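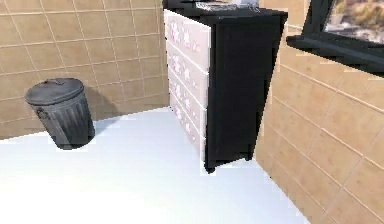
Figure 3. A room from the simulated chore set, with a lidded trash can and a chest of four drawers.

4.2 Chores in simulation

Most of our tests happen in rooms like the one in Figure 3. I picked this one for the paper because the two jobs it offers sound so easy that people laugh when I tell them we spent a whole spring on them. Take the lid off the trash can. Open a drawer. My nephew could do both before he could talk in sentences, and I went in thinking we'd be finished by April!

The lid first. It's domed, with a small raised grip in the center, so the policy has to find the grip, close on it and lift straight up. Pull even a little sideways and the can goes along for the ride (we saw a lot of cans go along for the ride). Over 600 trials the Plidberg policy got the lid clear and set it down upright in almost 96 percent of them, and I'd call that solved, at least for a can standing out in the open with floor on every side. Push the same can into a corner and I wouldn't promise you anything.

Drawers are another story. The chest in Figure 3 has a pink flower pattern running across all the white fronts, and the only thing separating one drawer from the next is a thin dark gap. Our perception module, Turby, kept merging neighboring fronts into one big drawer, mostly when it looked at them from a steep angle like this. Elif Naz Yazıcı suggested swapping the print for plain white, and we ran 100 trials each way. Plain fronts did better, but the bottom drawer stayed hard in both versions – the arm has to reach so low that the planner often gave up before it touched anything.

We also tried a longer chore made of 7 steps, where the policy opens a drawer, takes out a trash bag, closes the drawer and then goes over to deal with the can. I won't give a success rate for it, as we changed the scoring halfway through and the early runs can't be compared with the later ones. Fadime Işık is rescoring them by hand and the results will go in the appendix.

So can a machine do this in your house yet? With the lid, I'd say pretty nearly. With the drawers, I'd still stand close by and keep a hand on the stop button.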